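Can a Machine Wipe Down the Table Yet? Tips From a Hopeful Housekeeper
Oct 6, 2021

I love this question, and I get it in the Dobre tips mailbox more than any other.

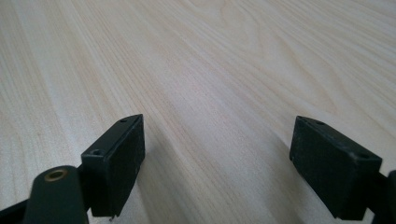

My short answer is: a bit of it, sometimes, and I'm thrilled about that bit! Two years ago I would have said no and gone back to my dishcloth. But a table is a great place to start thinking about what machines can and can't do for us, so let's start there.

Wiping

Moving a cloth back and forth over a flat, clear surface is the part a robot arm can learn. The trouble is everything around it. You feel a sticky patch of jam through the cloth and push harder without thinking. You see a pool of water heading for the edge and cut it off. Two stiff fingers have a much tougher time with that, and a damp cloth is floppy, folds under itself and never hangs the same way twice.

My own way, until the machines catch up: crumbs first with a dry cloth, then a well-wrung damp one, then dry again. Go with the grain on wood. Never leave a wet cloth sitting on it overnight, and keep the scouring side of the sponge well away.

Clearing

Clearing is harder than wiping. Cups, fine, a cup has a shape you can plan for. A cereal bowl with milk in it, a wad of napkins, one sock (there is always one at my house) and a sheet of homework lying flat are four different problems. Try picking up that sheet of paper with just your thumb and one finger held straight, no fingernails allowed. I did this for a whole evening and had a wonderful time, and I slid nearly everything to the edge of the table to get hold of it.

That's a handy trick for people too, by the way. If your hands are stiff or sore, slide flat things to the edge and pinch them there.

Floors

Yes! Buy the robot vacuum if you want one. Mine is a Reltari, it bumps into the same chair leg every day, and I wouldn't give it back. Pick up cords and bath mats before it runs, empty the bin every time, and cut the hair off the roller with a seam ripper once a week.

Laundry

Washing and drying went to the machines long ago and we stopped noticing. Folding is still ours. I've watched videos of arms folding towels, very slowly, and I cheered out loud. Fitted sheets, I don't expect to see that for a while.

In the workshop

Things look better here, because you can make the work hold still. Stistholm, the cabinet shop over in Brosodmont, has a machine that drills the same 6 holes in every door panel all day long. Sanding the edges and checking the finish is done by hand. You can borrow the idea at home: screw a stop block to your bench and every piece lands in the same spot. That costs you one scrap of wood.

Next time I'll get into dishwashers, and the right way to load the silverware. Send me your arguments now, I know you have them!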